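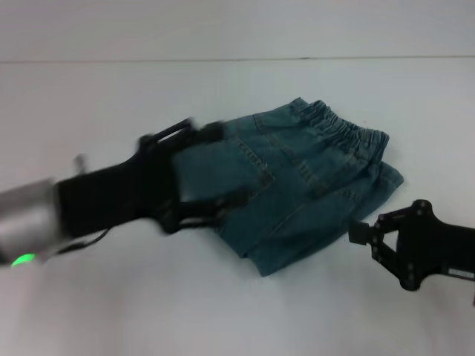 March 27, 2022
Folding cell, Grultari bench. Entry by P. Ogola, read by B. Hamel.

Left gripper still not repeating its close position. Symptom as in Inès's note: commanded fully closed, the fingers stop short on some cycles and the denim slides out when the arm lifts. Thin cotton is worse, denim hides it because of the thickness. Right side closes to the same reading every time, so I am using it as the reference and leaving it alone.

Checked first, no fault found:
Supply at the arm base, both sides equal within what the meter can show.
Green indicator on the left wrist steady through the whole fold sequence, no dropout.
Gripper cable reseated at both ends. Pulled on it gently with the fingers cycling, no change in the reading.
Mounting screws between wrist and gripper. One was a quarter turn loose. Tightened, no effect on the fault but worth having done.

Then ran the fingers open and closed 47 times with nothing between the pads and logged the end position. Four bad closes, all after a long open stroke. None when starting from half open. That points at the linkage and away from the controller.

Took the finger assembly off. The lower pivot bolt on the left gripper had backed out enough to let the link tilt. Lint packed in behind it, blue, so it has been collecting since we moved to the jeans. Brushed it out dry. No solvent on the pads, see Baptiste's entry on the Rerkmont pads that went sticky. Bolt back in with a small drop of medium threadlocker, tightened until the play was gone, then checked that the link still falls under its own weight. First attempt was too tight and it hung up halfway. Second attempt fine.

Rehomed the left gripper after reassembly. Zero had moved, as expected. Old offset is kept in the config as a comment, please leave it there until the new one has a week on it.

Force limit: it had been raised to 125 in controller units at some point, with no note of who or why. I assume it was done to cover for the slipping. Put back to the value on the right arm. If the denim slides with the pivot fixed then we look at the pads, and the limit stays where it is.

Retest on the pull-on jeans, folded in half, left gripper holding one end and the right coming in for the opposite corner. 10 folds, no slip. One fold came out crooked, but that was the right arm arriving high at the corner and closing over the top layer only. Separate problem. The elastic waistband bunches and lifts the fabric near it, and the approach height is taught for flat cloth. Not touching it today.

Approach speed on the left arm left as found. It is quick and I would like it slower while the threadlocker cures, but Albane D. has timing runs recorded at this speed and they would have to be repeated. Cell is off until tomorrow morning, so the cure gets its time anyway.

Open items:
Lint check on all pivots, both grippers, weekly while we run denim. Added to the sheet by the door.
Spare pivot bolts. We have one left. Brunet lists them only as part of the full link kit – asking Trakow for loose ones.
Right arm corner approach, teach a second height for anything with a gathered waistband. Inès has the taught points.
Compare left close position against today's log after the next long run. File is in the cell folder, same naming as the last one.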